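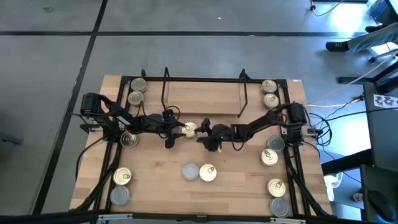 Is the Lykkegaard career change course worth paying for if you already have a steady job?

It depends on how stuck you are. If you know what work you want next and only need a better resume, skip it and spend the money on something else. If you know you want out but can't say where to, the course will get you to a short list of real options, and that was enough for me.

I took it last winter after 17 years in freight scheduling. I had the same title for the last 7 of those years, and my manager had told me plainly that the next step up was her own job and she wasn't leaving. I didn't hate the work. I just couldn't see it changing.

What you get

The course runs for 5 weeks, all online. Each week has a set of recorded lessons, a workbook chapter, and a live group call in the evening. You also get 2 one-on-one calls with a coach, which you can book whenever you like. I used one in the second week and saved the other for the end. I would do it the other way if I started over, with both calls near the end, when there is more to talk about.

The workbook is the best part. It asks you to write down what you did at work in detail, hour by hour, and mark which tasks you would do again tomorrow. I found that most of what I liked was training new people and fixing bad procedures. None of that was in my job description. The chapter on money is also good. It makes you work out the lowest salary you could live on for a year, including health insurance, before you look at a single opening.

The recorded lessons are uneven. The early ones are clear and short. The later ones repeat a lot, and the one on interviews could be cut in half without losing anything. Captions are available on all of them, but there is no way to speed up playback, and I missed that.

The group calls

These depend on who shows up. My group was mostly people from offices and retail, with a few from nursing. The first calls were slow because everyone had to introduce themselves. By the third week we were reading each other's cover letters and the comments were useful. If you can't make evening calls, they are not recorded, so you would be paying for something you don't get.

Compared with others

Before this I tried the Skatport self-study plan, which is cheaper and has no live calls. The personality test took up most of it and the results were too general to act on. I also sat in on a free intro session from Stestex. It seemed fine but was aimed at people going into management.

Problems

The job board that comes with the course was thin for my area. Most listings were old. The refund window closes before the second week starts, so decide early. Billing is handled through Vernivitz, and the charge shows up on your statement under that name, which confused me at first.

I now work in staff training at a smaller company, for slightly less pay and with room to move up. I found the opening on my own, but I would not have known to search for it before doing the workbook. Four stars out of five.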